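Effects of a Clearing Cell on Packing Staff at a Small Rental Store
Bláthnaid Ó Riain
Project report, Work Systems module

1. Background

Mistus rents furniture and decorative objects to theaters, showrooms and photo studios. Returned objects are cleared from the furniture they came back with, checked, wrapped and shelved. At the start of this project the work was done by 6 people on one shift. In the 338 return orders reviewed, there were 3,628 loose objects that had to be picked up and moved at least once before checking.

The company plans to put a robot arm at the clearing station. The arm would take objects off the furniture and place them in trays. Checking, wrapping and shelving would stay manual. The supplier, Eder, provided the cell layout. The project did not include choosing the arm or negotiating its price.

The question for this report is what the change does to the jobs of the people on the shift. Throughput is treated only where it affects them.

2. Method

Three sources were used: the return orders, interviews with all 6 members of the shift, and a simulation of the clearing station built in Bilari. Interviews were held between 2 and 3 p.m., when the dock is quiet. Notes were taken by hand and read back to the person at the end.

The simulation was used to sort tasks into three groups: left to the arm, shared, and kept by hand. Object models were taken from the library that came with the software and were chosen for variety of shape. They are not scans of stock. Each layout was shown to the shift on a laptop, and each person sorted the objects without seeing the answers of the others.

3. Simulated station

The test layouts use a sideboard, which is a common item in the returns and a slow one to clear. Objects differ in height, footprint and how easily they tip. The arm has a parallel gripper with two fingers.
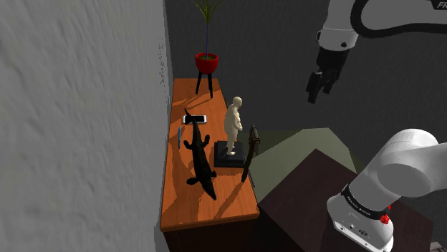
Figure 1. Simulated clearing station with mixed objects on a sideboard.

The shift agreed on the phone and the statue on its square base. Both were assigned to the arm. The pen was also assigned to the arm, with the remark that a pen close to a wall is awkward for a person as well. The crocodile figurine divided the group. Two people considered the body a good place to grip, and the others expected damage to the legs or tail on the real equivalents in stock.

The potted plant was kept by hand by all 6. The reasons given were the leaves, the soil and the narrow stand. The long object leaning past the edge of the sideboard was placed in the shared group: a person should lay it flat first, and the arm could then take it.

Grip force and slip were left at the default settings. The results therefore say nothing about whether a real object would survive being picked up, and no such claim is made here.

4. Changes to the work

4.1 Task content. Clearing is at present the first task given to new staff. They learn the stock by handling it. With the arm in place, a new person would meet most objects for the first time in a tray, already separated from the furniture. Four of the people interviewed brought this up without being asked. One of them put it this way: "You find the chip when you lift it. In a tray I would have to go looking."

4.2 Pace. Today a person who clears also decides when the next item of furniture is brought in. Under the Eder layout the tray conveyor sets that interval. The buffer holds 5 trays. When it is full the arm stops, and the stop is shown on the dock display. Staff expected the display to be read as a measure of how fast the checkers work.

4.3 Physical load. Bending and reaching across deep furniture would decrease. Carrying would not, as trays still have to be moved to the wrapping bench. The layout puts the bench farther from the station than it is now, to leave space for the safety fence.

4.4 New duties. Someone has to prepare the furniture for the arm, remove objects in the hand-only group, and reset the cell after a failed pick. These duties are not in any current job description. The shift lead assumed they would be hers. The operations manager assumed they would rotate.

5. Recommendations

Keep one manual clearing station open and use it for training. Move the dock display to the maintenance area, or have it show the cause of a stop together with the stop. Write the preparation and reset duties into the job descriptions before installation and decide on rotation at the same time. Ask Eder for a layout with the wrapping bench on the near side of the fence.

The sorting exercise should be repeated with scanned stock. Driltik, the software used for the order records, already stores dimensions for most items, and these could be used to build the next set of layouts.

6. Limitations

The group was small and from a single site. All interviews took place before installation, so the answers describe expectations. A second round is planned for July, after the cell has been running on live returns.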